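# Chapter 6: What a Trailer Sells

Trailers are sales tools, and a student of film should read them the way a careful shopper reads a label. When the first trailer for Leena Kokkonen's *Bremberg* came out one November, viewers were promised a fast spy story. Of its 40 shots, most came from the last 20 minutes of a film that runs for 126. The slow family drama that fills the first hour was hardly there.

Was this a lie? The distributor, Litis, said the trailer "captured the spirit of the film." That phrase turns up often in the trade, and it can be stretched over nearly anything. A spirit can't be checked against a running time.

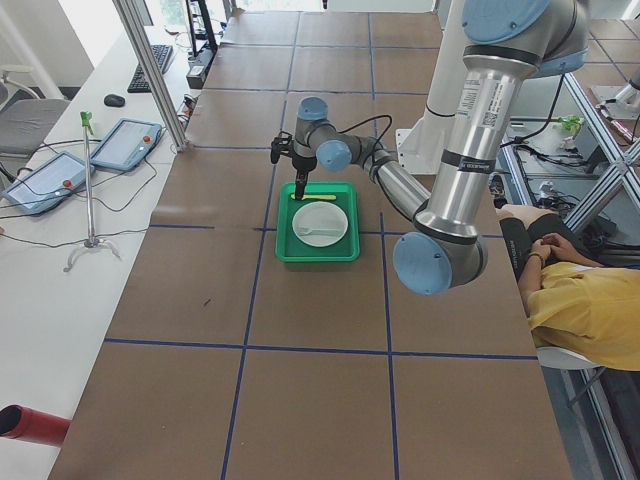 Early praise deserves the same doubt. The *Bremberg* trailer quoted a critic named Nieminen calling the film "a thrill." The full review used those words for one chase and found the rest hard to sit through. Litis changed nothing when readers complained, and ticket sales in the first week were good. By the second week they had dropped by 30 percent. The studio blamed the weather.

We should be careful with that number too. Many films lose viewers in their second week, and a misleading trailer is only one possible cause. In the next section we compare *Bremberg* with *Sevik*, a film whose trailer gave away almost the whole plot and whose sales fell by much the same amount.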